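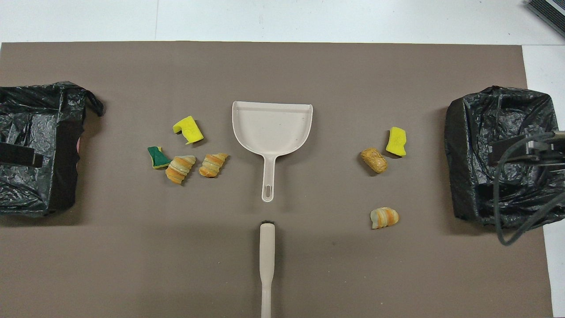
Fig. 4. Dustpan, brush, sponge pieces and toy bread at the ready, with a trash bag on each side.

Home > Guides > Play Sets > Support

Filed under: Set-up & Care

Toltby Clean-Up Set – Section 4: Laying Out

1. Put the mat on a table. It will not lie flat on stairs, whatever your child says.

2. Set the dustpan near the middle, handle toward the player.

3. Place the brush within reach.

4. Scatter the mess on both sides. Sponge pieces and toy bread both work – the bread rolls farther.

5. Put one black bag at the far left and one at the far right.

Note: Real crumbs may be used. You will be finding them in July.

CAUTION: Toy bread is not bread. Bags are for grown-ups to open and put away. Keep them from children under 4.

Comments

Mateja Zupan: Step 3 should say whose reach. The dog has the brush.

Angus Halliday: Set up in 30 seconds, played for 13 minutes, cleaned up by me.

Elango Nadar: Does Brinholm sell spare sponges? Ours went into the real sink.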